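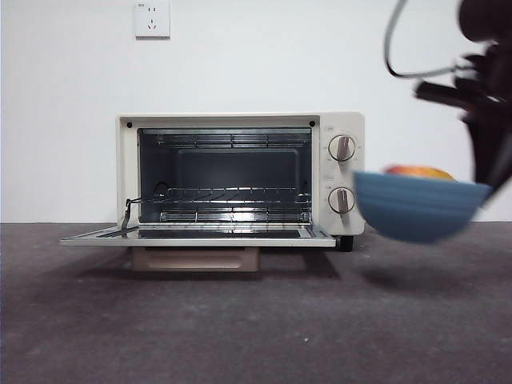

Niremero Sets 400-Watt Limit on Kitchen Circuits in Older Units

14 August 2024

The Niremero housing cooperative will restrict the standby and shared load on kitchen circuits in its older apartments while the building's wiring is replaced, according to a notice sent to residents this week. The limit is 400 watts per kitchen outside posted cooking hours. Refrigerators are on a separate circuit and are not affected.

Countertop appliances with heating elements, including toaster ovens, kettles and hot plates, may be used only from 6 to 9 in the morning and from 5 to 8 in the evening. Wall ovens connected to the original supply are to stay off until an electrician has signed the tag on the unit's panel.

The work covers 510 apartments in the east and north blocks. Lusuvura, the contractor, will replace branch wiring and panels one stairwell at a time. Each stairwell is scheduled for 3 working days, during which power to the apartments will be off between 9 a.m. and 4 p.m. Hallway lighting and elevators will run on a temporary feed.

An inspection in May found brittle insulation at junction boxes behind kitchen walls. Yulan Su, the cooperative's electrical engineer, said the damage was consistent with repeated overheating at the connections. "The breakers are sized for the original cable, and the cable no longer meets that rating," Su said. Measurements were taken in 36 apartments before the limit was set.

Residents are asked to clear the wall below the panel and to unplug electronics before the power is cut. Extension cords may not be run from the hallway outlets. Apartments that cannot be entered on the scheduled days will be moved to the end of the list.

Maxine Doolan, who manages the building office, said requests for medical equipment supply should be made in writing before the stairwell date is posted. The north block schedule has not been released.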